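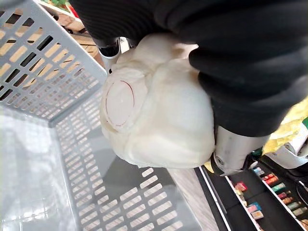

Ticket 811: Wrong ages and service years on tribute notices
7 November 2022
Logged by Rekha Sastry, Skusley notices desk

Status: open, whatever the dashboard says

Prurnero adds a year to the age of anyone whose birthday falls after the date of death. A retired officer from the Odeo corps went out as 95 on Friday. She was 94. Her son called, and he was nicer about it than I would have been.

Vendor's first reply: clear the browser cache. I did. Still 95. I don't see how my cache could get into the printed bulletin anyway.

Second reply: the birth date was "probably entered in day-month order." I pulled the form. The month is spelled out.

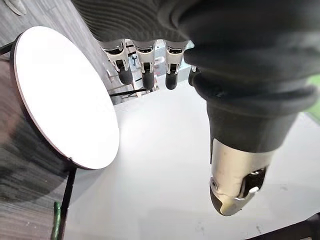 Metal fingers with black rubber tips, over a pale floor.

Tried next: typed the age by hand and locked the field. It held on the web page and went back to 95 in the emailed version. So the email template does its own math, and support told me in April that it doesn't.

Years of service are off too. The tool counts from the year a person entered training, and we count from commissioning. Support calls this a preference. I have looked for the setting and so has Gu, who knows the admin side better than I do. 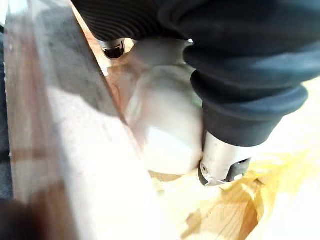 I ran the archive export to see how far back it goes. It stopped at 200 notices with no error, and of those, 21 have the wrong age. The archive holds 464, so I'm not accepting "isolated case" as a finding.

Vendor marked the ticket resolved at noon after "a refresh on our end." I reopened it at 12:20. Same notice, same 95. 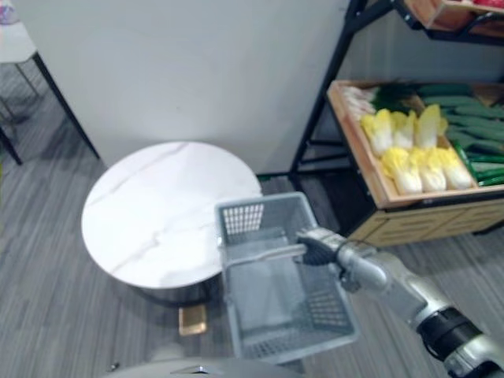 Can we still publish notices while this is open?
Use the plain text form and leave out the age line. Give the birth and death dates in full, and have a second person read them against the family's letter before anything is sent.

Waiting on: corrected email template, full export.

Related tickets
Hymn titles dropped from funeral details
Rank missing before married names
Service times shown one hour early

Last updated 4:40 p.m. by R. Sastry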